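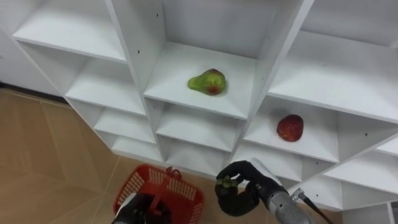 Ticket 600, Rornstead cubby unit in white, ordered through Wundora. Complaint is that the shelves run downhill to the right and that I never got the cap bag for the pin holes. Your first reply said the holes "are not visible in normal use." I use the unit for fruit, which seems normal enough to me, and standing over it I can see the small dark holes in the edge of the divider left of the pear without looking for them. The left column is bare and I would like to keep it that way until somebody tells me the shelves are safe to load. The pear stays put on its side. The apple in the cubby on the right is the one I don't trust.

**Status:** open, reopened by customer
**Product:** Rornstead cubby unit, white panels, open cubbies
**Delivered by:** Addo, flat, in July
**Assembled by:** customer, following the printed booklet

## Log

**Entry 1, customer.** Put a marble on the center upper shelf. It rolled right. Put it on the shelf with the apple (apple removed first). It rolled right again, faster. I did this before and after tightening everything, so please don't send me the page about tightening everything.

**Entry 2, Wundora support.** Thank you for your message. Uneven shelves are most often caused by an uneven floor. Please check the floor with a level and adjust the feet.

**Entry 3, customer.** There are no feet. I went through the booklet twice and the parts list once. If this unit is meant to have feet, then I'm missing those as well as the caps. The floor is tile and I did check it. The bubble is centered where the unit stands.

**Entry 4, Wundora support.** You are correct that this model has no feet. Apologies for the confusion. Could you measure the divider height at both sides of the cubby that holds the apple?

**Entry 5, customer.** Inside height on the left, 31 cm. Inside height on the right, 33 cm. I measured with a steel rule and then with a tape because I didn't believe the first one. The top panel reads level, so the shelf board under the apple is sitting too low on its right side. I assume somebody drilled the holes wrong. You will presumably say that I used the wrong hole.

**Entry 6, Wundora support.** Is it possible that the shelf pin on the right side was placed one hole too low?

**Entry 7, customer.** Possible, yes. Moved it up one hole. The shelf now slopes the other way. So either the holes on the two sides don't match, or the spacing between them is too coarse to get a level shelf out of this thing at all. I moved it back.

**Entry 8, Wundora support.** We have passed this to Rornstead. In the meantime, a Clelta grip liner may help stop items from moving.

**Entry 9, customer.** I looked up the liner. It's a sheet of rubbery mesh, and it will leave me with a crooked shelf that has mesh on it. I am not buying an accessory to cover up a drilling fault. Fruit bruises when it rolls, and I don't want to wedge every apple with a folded dish towel either.

I've been swapping fruit between the shelf and the basket on the floor to see what moves and what doesn't. Anything lopsided behaves. Round things are a toss-up.

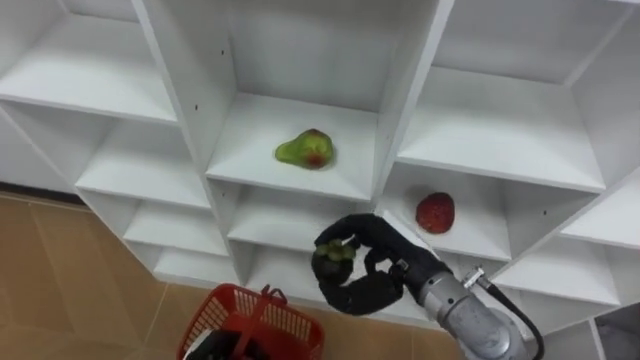

*Pear in the central upper cubby, strawberry in the one right of it and lower down, red basket on the tile.*

**Entry 10, customer.** The strawberry hasn't gone anywhere overnight, which proves very little. It's light and it has a rough skin. Please don't take it as a sign that the fault has cleared up. There's also another dark hole in the right wall of that cubby, so that's one more cap I'd like.

**Entry 11, Wundora support.** Rornstead will send a replacement right-hand divider and one bag of caps. Delivery by Addo, 9 working days. Please keep the old divider until the new one has been fitted.

**Entry 12, customer.** Fine. Before it ships, could somebody hold the new divider next to its neighbor and check that the holes line up? I asked for this by phone as well and was told it "should be fine." Please leave the ticket open until I've repeated the marble test on every shelf.

**Next action:** Rornstead to confirm hole check. Customer to report back after fitting.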